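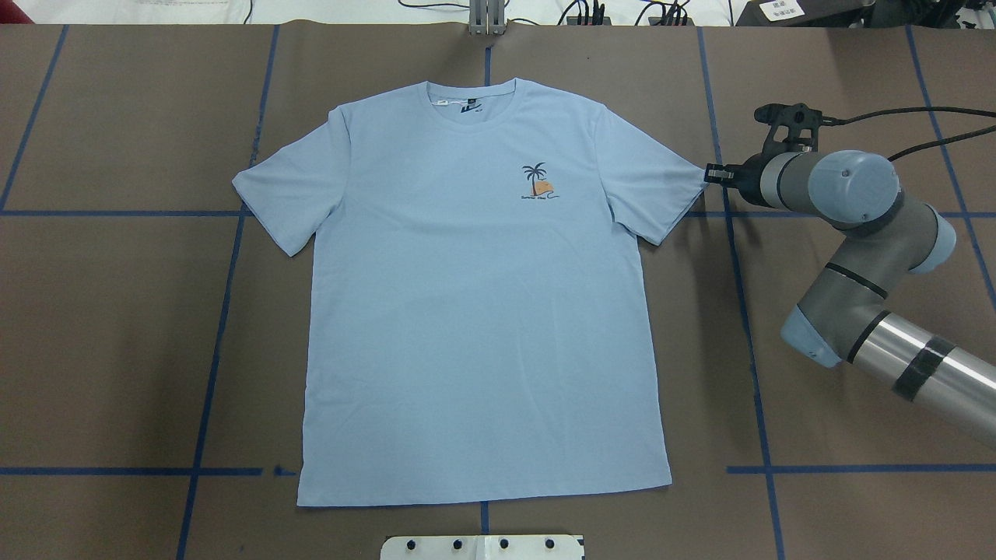

**Minutes of the Final Round**

The eleventh entry was called at the appointed hour. The Drerkville Technical School Robotics Club had drawn the last position in the order, and its members took their places behind the yellow rope in the gymnasium as the rules of the Losemon Cup required.

The Recording Secretary, whose duty it was to write down everything that took place on the floor, noted that the garment was a light blue T-shirt with a palm tree stitched on the chest. The shirt had been supplied by the school. It had been passed by the inspectors in December, together with 294 others, and was found to meet the standard for weight and sleeve length.

The rules allowed 200 seconds. No member of a club could speak to another while the clock was running, and no member could touch the table.

The arm took hold of the right sleeve. The Secretary wrote: "Sleeve taken." The arm drew the sleeve across the chest and laid it down. The Secretary wrote: "Sleeve placed." The left sleeve followed, with less success, and was taken a second time.

At this point the arm stopped.

The Secretary looked to the Chief Judge, and the Chief Judge looked to the rule book. A stop was not a fault under Section 4 unless it lasted longer than 11 seconds. The members of the club stood with their hands at their sides. One of them, a girl in the second row who had written the program for the lower fold, closed her eyes.

She had tested that fold 387 times. She had tested it in the storage room at Urkeck Hall, after the building was closed, on her father's work shirts and on a pillowcase. The Secretary did not know this and so it does not appear in the record.

In the tenth second the arm moved down to the hem. It lifted the cloth, carried it toward the collar, and let it fall. One corner landed a little short of the other.

The judges conferred. The Yang Medal was awarded to the third entry, which had folded its garment square. Drerkville was placed fourth and was thanked for its participation.

The Secretary collected the score sheets and signed them. Before the table was cleared, the girl asked for permission to approach it, and permission was given. She straightened the corner with two fingers and went back to her place behind the rope. The Secretary considered the matter, found no section that applied, and wrote it down.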